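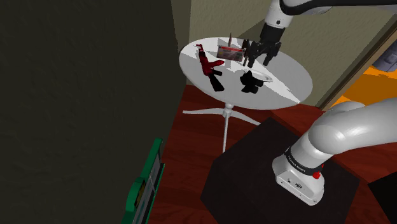
I wanted a little round table for the end of the sofa for ages and kept putting it off, mostly because I had a perfectly serviceable pile of magazines doing the job (my partner would dispute serviceable). Then in January the pile slid over with a full mug of tea on it, and I ordered the Clorville pedestal table that same evening. I've had it long enough now to have opinions, so here goes!

It came from Gronedex in one flat box. I'd braced myself for a horrible evening with an Allen key, and it was fine. You get the top, the pole, the base, one bag of bolts and a sheet of drawings. It took me 20 minutes, and a good part of that was hunting for the key, which was taped under the lid of the box where I hadn't thought to look. The drawing for the base is upside down compared with all the others, so if you find yourself swearing at step four, turn the page round and try again.

The top is a good size for a lamp, a drink and a book. Add a dinner plate and something has to go on the floor. I went for white, and white shows everything. Tea rings wipe off with a damp cloth if you catch them that day. Leave them until the next and you'll want a drop of washing-up liquid. I did manage to get biro on it (crossword, my own fault) and there's still a faint blue squiggle if you know where to look.

Now, the wobble. Every pedestal table I've ever owned has had one and this does too, a bit. On the rug in the front room it was really quite annoying, so I moved it on to the bare boards and it settled down nicely. My friend Smaranda Chiriac has the same table on kitchen tiles and hers rocked until she stuck felt pads underneath, and now she's perfectly happy with it. Do go round and tighten the middle bolt again after a couple of weeks as well. Mine had worked itself loose and I'd been blaming the floor.

I also looked at the Spahić one, which is heavier and much prettier in the wood, but it was nearly double the money and they only did it in a larger size. If you've got the space I'd say go and see it in a shop before you decide. I haven't got the space.

A word on delivery, as I know people ask. Mine was meant to come before lunch and turned up at ten past six in the evening, but the driver was lovely and carried it right into the hall. One bolt was missing from the bag. I emailed, got a reply from a Mostafa Shehata the next morning, and a whole new bag of bolts arrived in the post without any fuss, so full marks there. I've kept the spares in the kitchen drawer.

Would I buy it again? Yes, for a hard floor. For thick carpet I'd want something with four proper legs. I'm giving it 9 out of ten, and I'm half thinking about a second one for the bedroom if they bring the green back.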